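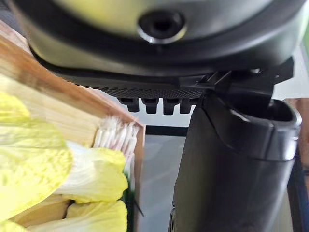 Retail Practice > Food and Grocery > Student Text

CHAPTER 6
The Produce Display

Fresh fruit and vegetables hold a special place in the small food shop. They are often the first goods a customer looks at, and they are among the few that a customer will judge by sight and touch before choosing. A tin of soup looks the same on any shelf. A tomato does not, and the way it is set out has a strong bearing on whether it is bought.

This chapter deals with the fixed produce display: how it is built, how goods are placed on it, and how it is kept in order through the trading day. It should be read together with Chapter 2, in which the general layout of the shop floor was set out. Students who are on placement are advised to visit their own produce section before starting the exercises and to make a plain sketch of it.

6.1 The stepped display

The most common form in small shops is the stepped display. Shallow bins are placed one below another so that each can be seen over the one in front. The customer standing in the aisle is able to view the full range at once, and staff can reach the back row without moving the front. The bins should be shallow for a further reason. Soft goods at the bottom of a deep bin carry the weight of everything above them and will bruise before they are sold.

Colour is a useful guide when deciding what should stand next to what. Two green vegetables placed side by side are easily taken for one another at a distance, whereas a green vegetable beside a red or yellow one is clearly marked off without the need for a divider. Leaves and stems should be left on where they are sound. 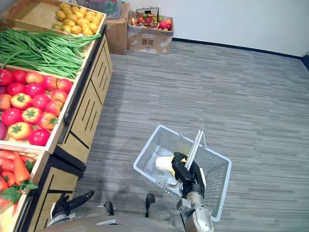 Figure 6.1 A stepped wooden display with potatoes, green beans, tomatoes and carrots in separate bins.

Stock that has no place in the bins may be shown nearby in baskets or open cartons, provided that the customer's path is kept clear. The training shop at Clestavik, whose floor plan is used in several exercises in this book, allows 710 millimetres between the front of the display and any goods standing on the floor. Students should measure the same distance in their own shop and record it in the workbook.

6.2 The customer's basket
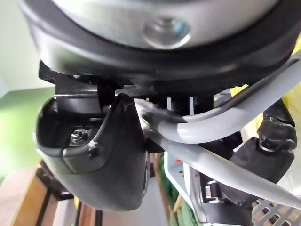 A shopper who carries a basket has only one hand free. Goods must therefore be within easy reach and must come away from the pile singly. Long items such as beans are best laid in one direction, so that a handful can be lifted without drawing out the rest. Round items should be piled no higher than the lip of the bin at the front.

The order in which goods are picked also matters. Heavy vegetables should be met early in the customer's route and soft fruit late, so that the basket fills from the bottom with the goods best able to bear weight. Where the shop is too small to allow this, staff at the till should be ready to repack the basket on request.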